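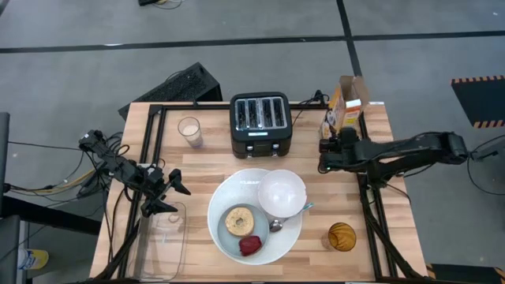

Breakfast setup, two-arm kit. Bagel's on the plate, bowl's waiting.

Feb 12, 2023

A thread on the Taletti breakfast kit, because I keep getting asked whether the small cafe crowd should be looking at it. Short version: I would hold on to your money. Long version follows, get a coffee.

What they sell you: two arms, an aluminum frame that goes around a table, grippers, cables, and a license for the software, called Cimano. You bring the table. You bring the food. You bring the patience, too, but that part isn't on the quote.

The pitch is "a full breakfast, plated, hands off." Bagel, fruit, cereal in a bowl, something to drink. I have read the brochure twice now and the word "plated" is doing a lot of work in it.

Let me be fair first. The hardware is decent. The frame is stiff, the arms don't wobble when they stop, and the two of them reach across the same table without a fight over who goes first. I've seen pricier kits that couldn't manage that.

Also fair: the grippers are plain two-finger things and I like that. No suction cups to replace, no custom fingers you have to order from one supplier with a six-week wait. If a finger gets bent you swap it with a hex key.

OK, now the complaining.

Look at how much of this breakfast is set out ahead of time in the brochure. Plate down, little plate on the big plate, bowl next to it, glass off to the side. Somebody set that table. If the kit needs a person to set the table, I want that person's minutes in the cost math. Taletti's cost math does not have them.

I asked the sales rep straight out: what does the kit do from a bare table? Answer: "That's a different package." The different package doesn't have a price yet. It might in August. I've heard "might in August" from other companies and I have learned what it means for my planning, which is nothing.

The toaster. The model on the supported list has four slots and a little display on the front. There are 3 toasters on that list. Three! If yours isn't one of them, you do the setup for it yourself, or you pay for a visit. I already own a toaster. I'm fond of it. It's not on the list.

Now the cereal, and this is where I'd ask anybody shopping for this stuff to pay attention.
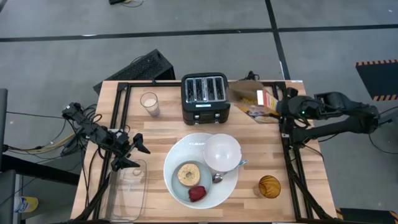
Right arm on cereal duty, box tipped. Some of it is already at the opening.

Pouring from a box is hard. I don't hold it against them that it's hard. People spill cereal too, I did it this morning. Flakes bunch up, then they all come at once, and a gripper holding cardboard can't feel that coming the way your wrist can.

What I hold against them is the spec sheet, which says the kit handles "dry goods in original packaging." No portion size. No spill figure. No word on what a half-empty box does compared with a full one. A half-empty box is a completely different job.

And cardboard gets soft. Grip the same carton every morning and the sides cave in a bit. I asked how many pours they'd tested on one box. I was told the testing was "extensive." I asked for a number. I was told it was extensive.

The number they do give: 534 breakfasts completed. That's on page one, nice and big. Completed by what measure? I went through the footnotes. "Completed" means the program reached its last step. It doesn't say the food reached the bowl. You could finish the program with the cereal on the table and it would go in the pile of 534 with all the good ones.

I'd trade that whole number for one ugly table of what went wrong and how often. Any company that has run a thing 534 times has that table. They just don't send it to me.

Somebody in my replies brought up Flastus as the cheaper option. I've had the Flastus quote too. One arm, smaller reach, and support is a web form. You'd be giving up the second arm, and for this sort of work I think you want the second arm. So no, I'm not telling you to go buy that one instead.

Somebody else asked about speed. Cimano lets you set it, 1 to 5. Taletti recommends leaving it at 2. I would like to know what goes on at 5. It's in the menu. If you sell me a setting I'm allowed to ask about it.

Support: one year, weekdays, and they promise a call back in up to 3 hours. My breakfast rush is shorter than that. By the time they call, it's lunch.

Cleaning. There is one paragraph on cleaning in the manual, and it's "wipe down with a damp cloth." OK. There are cables all over a rig like this, and crumbs love cables. Milk loves cables even more. I want a page on that, with drawings.

Floor space is the other thing. They quote you the size of the table. The arms stick out past the table on the sides, and you need room to walk behind them without getting elbowed. Measure the arms before you measure the table. At my place on Talavera it would mean losing the two seats by the window, and those seats make money every day.

Who might want it? A school lab. A company that likes a demo in the lobby. Someone who wants to learn how these arms work and doesn't mind sweeping. For them the price is a bit high but the parts are good.

A cafe that sells breakfast to people who are late for work? I can't get there. A person with two hands and a toaster has the bagel out before I've found the start button in Cimano, and that person also says good morning.

If Taletti wants to change my mind, send the failure table, put a portion size on the cereal, and add more toasters to the list. I'll post whatever they send, good or bad.

Replies are open. If you've paid for one of these and run it for real customers, I'd like to hear what you sweep up at the end of the day.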